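Blind box (collectible toys)

A blind box is a small collectible toy sold in sealed, opaque packaging, so that the buyer knows which series the figure belongs to but not which figure it is. The format is used for vinyl figures, plush keychains, miniature food and a growing number of objects that were never in great demand when people could see them.

Format

A series usually has a fixed set of regular figures and one or more "secret" figures packed at much lower odds. The regular set is printed on the side of the box, often with a checklist. The secret figure appears there as a black silhouette with a question mark, and is generally on every fan page by the afternoon of release.

Boxes ship to stores in a display case. In many lines a sealed case holds one of each regular figure, which makes buying the whole case the only reliable way to avoid surprise, and also the most expensive way to buy a surprise product.

Example series

Surkside, a line of sea creatures in raincoats produced by Bralta, has 14 regular figures and 2 secrets. The first series was released in October and sold out in stores before most customers had worked out what the creatures were. The character Nosel, a seal with a large nose, was meant as filler and became the most traded figure in the set. Min, the intended star, is common enough that collectors use it as small change.

The secret version of Nosel differs from the regular one in the color of its boots. It was packed at a rate of one in 1383 boxes. Bralta has described the boots as "a deeper blue."

Collecting and trading

Duplicates are the main product of the hobby. They are swapped at meets, listed online or given to younger relatives, who are then told not to open the accessory bag. Collectors distinguish between figures that are sealed, "opened to confirm" and displayed, with prices falling in that order.

Several methods are used to guess the contents of a closed box. Weighing is the best known, and some makers now add a piece of card to even out the weight. Shaking is also common, and is practiced with great seriousness in toy aisles. Its accuracy has not been established.

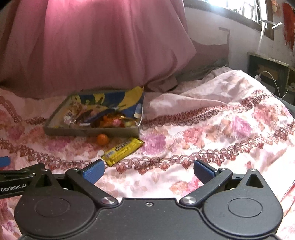
Packaged items in a shallow cardboard box, with a packaged snack.

Storage

Owners tend to keep the outer box, the foil bag and the card, on the theory that a complete set of trash raises the resale value. This is sometimes true. Vinyl figures should be kept out of direct sunlight, which yellows pale plastic, and away from soft PVC sleeves, which can leave a sticky film.

Criticism

The format has been compared to gambling, especially where secret figures resell for many times the retail price. Defenders point out that every box contains a toy. Critics reply that it is usually Min.

See also

Capsule toy
Trading card
Mystery bag
Display case

Page last edited 16/03/2026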